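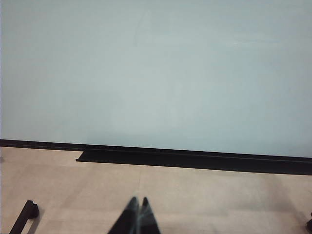 How long does a death notice stay open for changes after it has been published?

A published notice can be edited for 168 hours. After that it is locked, and changes go through the correction form described in section 4.7.

4. Entering and Publishing a Notice

This section covers the notice editor in Tinell, from opening a new record to sending the text to a newspaper. It assumes that your funeral home's account has been set up (section 2) and that at least one newspaper has been linked (section 3). Printing of service folders is covered in section 5.

4.1 Before you start

Have the following at hand:

Full legal name of the deceased, and any name the family wants used in place of it
Dates and places of birth and death
Name and phone number of the family contact who will approve the text
Service details, if they are settled
Signed release form

Note: A record can be saved without service details. It cannot be published without a family contact.

4.2 Opening a record

1. Sign in and select Notices from the left menu.
2. Select New record. The record opens in Draft status.
3. Enter the legal name in the fields Given, Middle and Family. Do not type titles such as Rev., Dr. or Sister in these fields. Titles go in the Title field.
4. If the person was known by another name, enter it under Known as. Tinell puts it in quotation marks. Do not type the marks yourself.
5. Enter the date of birth and the date of death. The age is filled in by the system. If only the year of birth is known, leave day and month blank and check Year only.
6. Enter the place of death. This field is printed only if Show place is checked.
7. Select Save.

Caution: The legal name and both dates are copied to every form linked to the record. Check them against the signed release form before you save. A change made later does not reach forms that have already been printed.

Maiden names are entered in the Birth name field and appear in parentheses after the family name. Some families want "born" or "née" before the name. Set this under Name style, in the same panel.

4.3 Family members

Survivors and family members who died earlier are kept in two separate lists. Each list prints in the order shown on the screen.

1. Select the Family tab.
2. Under Survived by, select Add person.
3. Enter the name and choose the relationship from the list. If the relationship is missing from the list, choose Other and type the word to be printed.
4. To add a spouse or partner of the family member, use the Partner field on the same line. The partner's name prints in parentheses.
5. Repeat for each person.
6. Use the arrows at the right of each line to change the order.
7. Go to Preceded in death by and enter names in the same way.

Groups such as grandchildren can be entered as a single line. Choose Group, type the number or the wording supplied by the family, and leave the name blank.

Note: Stepchildren are printed with the children unless List separately is checked. Ask the family contact which they prefer.

Note: Moving a person from one list to the other removes the partner's name. Enter it again if it is needed.

4.4 The notice text

Tinell can build the text from the fields, or you can paste in text written by the family. The two methods cannot be mixed in one record.

To build the text:

1. Select the Text tab, then Build from fields.
2. Choose Short or Full. Short gives name, age, town, dates and service. Full adds the family lists and the life section.
3. Type the life section in the box provided. Paragraph breaks are kept.
4. Select Preview.

To paste text:

1. Select the Text tab, then Family text.
2. Paste the text. Bold, italics and colored type are dropped.
3. Read the text against the Details and Family tabs. Differences are not flagged.
4. Select Preview.

The word count appears under the box. The standard rate for the Jullen edition covers 200 words, including the heading and the service line. Longer notices are accepted, and the added charge is shown on the Costs tab before anything is sent.

Caution: Switching from Family text to Build from fields deletes the pasted text. Copy it to another file first.

4.5 Service details

1. Select the Service tab and choose the type: funeral, memorial, graveside, visitation or private.
2. Enter the place. Places you have used before appear as you type. If the place has more than one room, choose the room. For Bermúdez Chapel the choices are Main and Side.
3. Enter the date and the start time. An end time is required only for visitation.
4. If there is more than one service, select Add service and repeat steps 1 to 3.
5. For donations in place of flowers, type the full name and mailing address of the charity in the Donations field.

When Private is chosen, place and time stay in the record and are left out of the notice. The service line reads "Services will be private." This wording can be changed for the whole account under Settings, Default wording.

If the service has not been arranged, choose Pending. The record then appears in the Pending list on the start page until a service is entered.

4.6 Approval and publishing

A notice moves through 3 statuses: Draft, Sent for approval and Published. Each change of status is stored with the time and the user's name.

1. With the record open, select Send for approval.
2. Confirm the family contact's email address or cell number. The contact receives a link to the preview.
3. Wait for the reply. Approved records show a green bar. Records returned with comments go back to Draft, and the comments appear beside the text.
4. Make any changes and send the notice again. A changed notice always needs a new approval.
5. Once the notice is approved, select Publish.
6. Check the boxes for the places where it is to appear: your own website, the newspaper, or both.
7. Select Confirm.

The following approval message was set up for the Ustness branch and can be used as a model:

"Dear Ms. Karamanlidis, the notice is ready for you to read. Please open the link and choose Approve or Return with comments. If you would like to go over it by phone, call the office and ask for Eirini Vasilakis."

Names in the message are filled in from the record and from the signed-in user. In the model above, they come from the Family contact field (Polyxeni Karamanlidis) and the Staff field.

Caution: Notices for the newspaper must be confirmed by 2:00 p.m. to run in the next day's edition. A notice confirmed later is held for the edition after that. The website copy appears within some 3 minutes at any time of day.

4.7 Corrections

While the record is open for changes:

1. Open the record and select Edit published notice.
2. Make the change and select Send for approval.
3. After approval, select Update. The website copy is replaced.

After the record is locked:

1. Open the record and select Correction form.
2. Choose the field, type the new wording and give the name of the person who asked for the change.
3. Select Submit. The form goes to the account manager, who can release the record.

An update does not change a notice that has already been printed. To have a corrected notice run in the newspaper, check Run again on the Costs tab before selecting Update.

4.8 Messages

Code 104: The date of death is earlier than the date of birth, or one of the dates is incomplete. Correct the dates on the Details tab.

Contact missing: No family contact has been entered. Add one on the Details tab.

Place not found: The service place is not in your list. Select Add place and enter the street address.

Locked by another user: The record is open on another computer. The name of the user is shown in the message. Ask that user to save and close the record, then select Try again.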